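Plans de travail : fixer l'épaisseur avant le décor

Dans la plupart des projets de cuisine, le décor du plan est arrêté en premier et son épaisseur en dernier. Je tiens cet ordre pour une erreur.
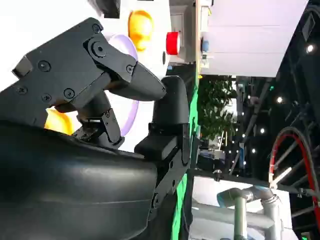
L'épaisseur détermine la hauteur finie, donc le choix des pieds et la position des prises. Un caisson de 600 mm équipé d'un plan de 24 mm ne se règle pas comme le même caisson sous un plan plus épais. Chez Olteanu, le devis mentionne cette cote dès la première page. Chez Candell, elle n'apparaît qu'à la commande, quand l'électricien est déjà passé. Reprendre une saignée coûte 400 euros ; écrire une cote ne coûte rien.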